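Looking at the sky from your own kitchen: tips for the home cloud-watcher

April 24, 2020

My piece in December on reading contrails brought in more post than anything I've written about limescale. Several readers wanted to know how to keep a decent sky record at home without giving the whole house over to it. So, some household tips, from a house that has very nearly been given over to it.

Clean the window first. I once spent a fortnight following a thin, persistent streak over the hill at Bastach, always at the same angle, and it came off with vinegar. One part white vinegar to 4 parts water, an old cotton T-shirt, and do the outside as well. Wipe up and down on one side of the glass and left to right on the other, then you know which side the smear is on.

Pick one spot and stick to it. A bit of masking tape on the floor for your feet will do. If you take your pictures from a different place each time, the trails will seem to wander about in a sinister fashion when it's only you.

Write down the time, the wind and how damp the air is. A cheap dial hygrometer on a shady outside wall is good enough. Trails hang about when the air up high is cold and moist, and vanish when it's dry. Your hygrometer can't tell you what's going on at that height, but filling in the column makes you feel thorough.
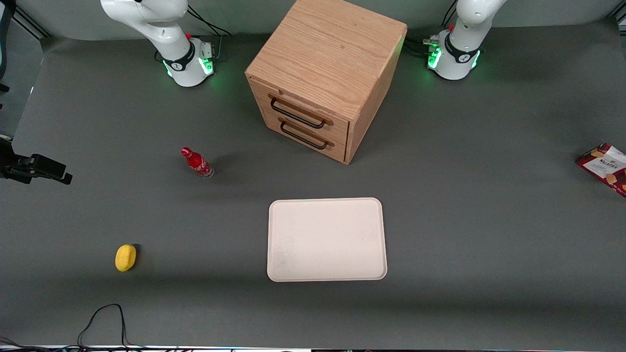

A wooden drawer cabinet, a yellow sponge and a tray on a grey tabletop.

Keep the prints flat and dry. Mine live in shallow drawers, one for each season, with a sheet of greaseproof paper between the layers. I have 1,643 of them. Baptiste Collet, who writes to me from Ham, has 2,280 and mentions it in every letter.

Rain jars. If you must collect rainwater, use a jar that has been through a hot wash and rinsed twice. So-yul Hwang sent me a worried note about a white film in hers, and we traced it to dishwasher powder. Label the jar on the glass and leave the lid alone, as lids swap themselves round in cupboards. Don't keep it in the fridge door next to the tonic water either. I speak as a man who has had that gin.

Go through the lot every 52 weeks and throw out the blurry ones. You'll find a good many are of the washing line.

Next month: getting candle wax out of a star chart.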